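Visit report: Storkwood open day, Kemham

2 min read

Filed under: Automation > Safety & Standards

I went to the Storkwood open day in April to hear how they write rules for their arm benches. We got there at 13:00 and started with the rule sheet, now on its third version.

Speed comes first. While anyone is within reach, the arms are capped at 263 mm per second. The cap is set in the controller, and operators can't raise it. Every bench has a written object list, and changes to it need two signatures.

Cables were the sore point. Sperling, who supply the controllers, want all cords clipped down. Storkwood allows a loose cord if it is part of the task -- I would like that exception in writing. Logs are kept for 1000 runs, then cleared.

Wrist views from the benches:
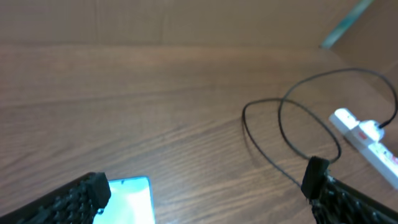
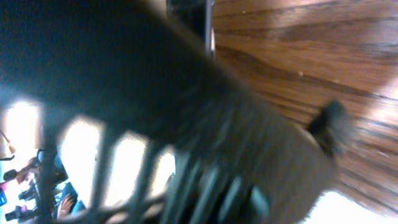
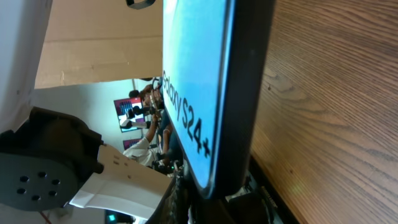 What I would take home

The object list is worth copying. Ours at Skomthorpe is a habit, and new people have to pick it up by watching. I'd also put the speed cap on the door.

Comments (3)

benchrat: Do they recheck the cap after a controller update?

Author: Yes, with a timed move -- it's on the sheet.

mill_lane: We clip everything. Loops of cord catch on fingers.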